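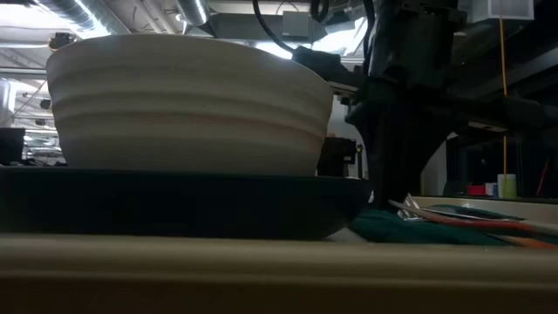

4.2 Where the spoon goes

I went into this part of the survey thinking it would be dull, and I was wrong. We asked 785 households in Tinasthorpe to keep a meal diary for seven weeks, and one of the questions (added late, mostly because I was curious) was where the spoon sat before anyone started eating. We got 3,939 usable entries back, a lot more than I had planned to code by hand in January!

The etiquette books we went through in Section 2 put the spoon to the right of the knife. Our families mostly didn't bother. Plenty of them wrote that the spoon went straight into the bowl, or stayed in the drawer until someone got up for it. Homes that used placemats were the ones most likely to set it down flat beside the plate, and I think the mat itself does some of the work: it gives you a little territory, and you fill it. A few parents told us they had bought mats with the outlines of the utensils printed on them, and then noticed that they were following the outlines too.

I coded "on the mat" (Figure 4) separately from "on the bare table," even when the spoon was on the same side of the plate. My first coding sheet, which I called Cisto, lumped the two together, and I had to go back and redo the Friday dinners.

Figure 4. A metal spoon resting on a brown placemat.
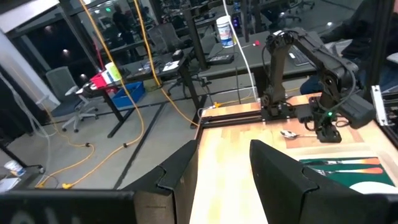
Leobardo Figueroa read a draft of this section and objected that families who own placemats may simply be families who like setting a table, so the mat could be getting credit it hasn't earned. That's fair, and I can't rule it out with diaries alone. What I can say is that the same households dropped the habit at breakfast, when the mats usually stayed in the cupboard. I come back to breakfast in Section 4.3.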